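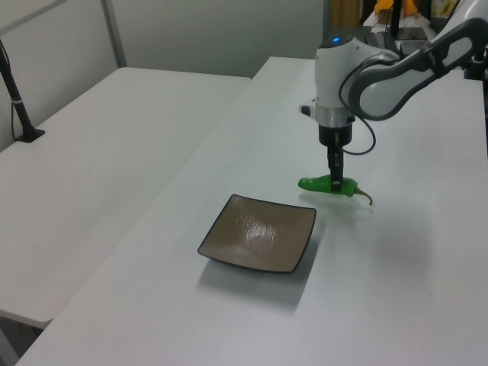 From: Florencio Collado
To: Farkside kitchen list
Subject: Re: [farkside-kitchen] Long green chillies - which ones, and how to keep them?

Dear all, dear Shahzad,

Thank you for the long message. I have cooked with these peppers for many years, first at home with my aunt and now for the Farkside suppers, so I will try to answer point by point. Please excuse my English where it is not so good. I put my answers under your questions.

Shahzad Abbasi wrote:

> I have taken over the shopping for the February supper and I am a bit
> lost with the chillies. The recipe in our folder says only "long green
> ones, fresh". At the Rana shop there are three trays which all look
> long and green to me. Last time I took the thinnest and half of the
> table could not finish the lentils.

In the folder it should be written better, and this is my fault, I typed that page. The ones I mean are the glossy, bright green type, with a smooth skin and a thin stem that often bends like a small hook. As a rule the very thin and short ones are stronger, and the thick ones with wide shoulders are milder, but please do not trust this rule too much. I have been wrong with it two times. The only sure method is to cut a very small piece from the end near the stem, where the heat is, and to touch it with the tongue. The tip at the other side will nearly always taste mild and it will deceive you.

If the three trays are still there, I would take the middle one. Ask the man at the till also, he eats them himself and he knows which delivery is angry.

> How many do I need? The recipe is for 14 people and says 311 g, which
> seems to me an enormous quantity.

It is correct, but it is for the stuffed peppers and the lentils together, and it is the weight before cleaning. When you take away the stems and the seeds you lose more than you expect. For the lentils alone I use four peppers of normal size, slit along one side and left whole, so that people can find them and put them at the side of the plate. If you are afraid after last time, use two in the pot and serve the others sliced in a little dish.

By the way, the 434 g in the older version of the same page is an error. Somebody weighed them together with the bowl. Please cross it out if you have the paper copy.

> Is it better to buy them the day before? And do they go in the fridge
> in the bag or without the bag?

The day before is fine. Even five or six days before is fine if they are fresh when you buy them. What I look for in the shop:

- the skin must shine and be tight, without wrinkles near the stem
- the stem must be green, not brown, and must not come off when you lift the pepper by it
- when you bend the pepper a little it should resist, and if you bend more it should snap
- no soft spots and no dark ring where the stem begins

At home do not wash them before you store them. Dry them with a cloth if they come wet from the shop, leave the stems on, wrap them in kitchen paper and put them in a box with the lid not completely closed. In the plastic bag of the shop they become slimy at the stem, and then one bad pepper spoils the neighbours. If some are left over, freeze them whole. They will be soft afterwards, but for a sauce this makes no difference, and you can slice them when they are still half frozen.

> For the stuffed ones, the filling falls out every time. Florencio, how
> do you do it?

Do not cut the pepper from end to end. Start one centimetre after the stem and stop one centimetre before the tip, so you get a pocket. Lay the pepper down first and let it roll by itself until it rests. A curved pepper always finds the same side, and this side is the bottom, so you make the cut on the top. I think this is the whole secret. Before, I was cutting anywhere, and in the oven the peppers turned over and emptied themselves.

Then take the seeds out with the handle of a small teaspoon. Do not fill too much - the filling grows a little when it is warm. Put them close together in the tin, so they support each other. I used to close them with toothpicks but someone nearly swallowed half of one and I stopped.

About gloves: yes, for this quantity please wear them. I did not, in my first year, and I rubbed my eye at ten in the evening, three hours after cleaning. Oil on the hands first and then soap works better than soap alone, if you forget.

> Last thing, do we have plates for serving them? I could only find the
> deep white ones.

There should be flat square ones, from Nornel, in the low cupboard to the left of the sink, behind the big pot. They are shallow and have a small raised edge, so the oil does not run away. Please wash them by hand, the machine at Farkside is too aggressive for them. If they are not there, then Trener borrowed them again for their lunch and we must ask. The deep ones are not good for this, the peppers slide to the middle and break.

One more question from my side. I would like to put up a 1000 ml jar of pickled chillies for the summer, with vinegar, salt and a little sugar. Has anybody a recipe where they stay crisp? Mine are tasty but after some weeks they become soft, and I do not know if it is the vinegar too hot or the peppers too old. I keep the jar in the fridge.

Shahzad, if you want, I can come at four in the afternoon and help you with the cleaning. I bring my own knife and the gloves, size medium only.

Kind regards,
Florencio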